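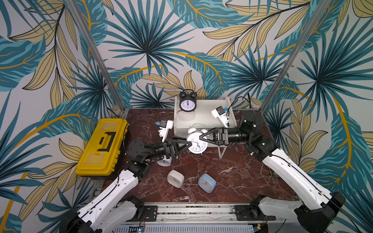
By Sultorness Weekly staff | Home & Neighborhood | 2/4/25

Big palm leaves are back on the walls in Sultorness. Clorberg, the wallpaper and paint store on the corner of Mill Street, put its new tropical pattern on sale this week, and if you have been looking at the same plain white room all winter, it's going to be very hard to walk past!

The pattern is called Wadik, and it doesn't hold back. Large fronds in teal and dark blue spread over an off-white background, with fan-shaped leaves opening out from dark centers. In between come pale olive-yellow leaves outlined in black, and then the curving golden-yellow stems, which are what our office fell for first. They pick up light colors and warm colors equally well, and they look terrific anywhere near a yellow toolbox.

Wadik was drawn for Clorberg by Pattinasarany, a small print studio across the river that has supplied the store with borders and drawer papers for years. This is the studio's first full-size wall pattern, and it joins 13 others on the store's sample wall. The first printing came to 1168 rolls. Clorberg says it will order a second one in November if the first sells through, and going by the crowd at the sample table on opening morning (we had to wait our turn for a pair of scissors), that order may well go in.

A roll costs $29. Sample strips are free, up to two per household, and the store asks people to take them home and tape them up for a few days before buying. It's good advice with a print this size. A strip that looks like pure teal in the store can turn out to be mostly stem and olive leaf, depending on where it was cut, and the whole thing changes when you can see a complete fan.

The pairing everyone seems to be talking about is palm leaves with a dark red marble pattern. We'll admit to some doubts when we first heard about it. Teal, blue, olive and gold over a red tabletop streaked with white and pale pink? It sounds like a lot, and it is a lot, but the two get along wonderfully. The white in the veining goes with the off-white of the paper, the red is deep enough to stand up to the dark blue, and the pink is a lovely surprise next to all those leaves. With the pattern on three walls of a compact space, the effect is like a greenhouse that somebody has set a very fancy table in. Silver aluminum at the corners looks good with it too, nice and crisp against the busy print.

Store staff had expected most buyers to use the paper on a single wall. So far the questions have gone the other way, with customers asking about closets, pantries, hobby corners and the backs of workbenches. Small spaces are where a big print is the most fun, and they also keep the bill down. One shopper ahead of us was measuring for the inside of a coat closet and had already picked out gold hooks.

A few notes from the counter for anyone planning to hang it themselves:

The repeat is a long one, so allow extra when you add up your rolls. The store will do the math for you if you bring in the height and width of each wall, and unopened rolls can be returned within a month.

Start with the wall you'll look at most and work outward. The fans should land whole there if you can manage it. A leaf that gets split in a back corner is much less noticeable than one split at eye level.

Check the print number on the end label of every roll before you leave. All of the paper on the shelf now is from the same printing, but anyone who comes back for more in the fall should bring an old label along.

Old paper has to come off first. Clorberg rents steamers by the day and keeps a waiting list at the register.

For people who would like to see it done before trying it, the store is holding a free hanging demonstration at the end of the month in its back room. It will cover measuring, pasting and matching the fronds from one strip to the next, with time at the end to practice on a board. Space is limited and sign-up is at the front counter. Bring an apron, as the paste does get around.

Pattinasarany is already at work on a second colorway, and the test sheets pinned up behind the register show the same leaves in rust and cream. They're pretty, and we can imagine them in a dining room, but our votes are with the teal. There's also talk of a matching shelf paper in a smaller print, which would be a treat for anybody with glass-front cabinets. No price has been set for either one.

Readers who hang the new pattern are welcome to send us their pictures for the spring home pages. We'd especially love to see odd little rooms, stair landings and work corners, and any tabletop bold enough to go underneath. Please include the name of your street and tell us how many tries the first strip took.

Wadik is in stock now at Clorberg, Mill Street, Sultorness. Sample strips are in the wooden rack to the left of the paint mixer, and parking is behind the building.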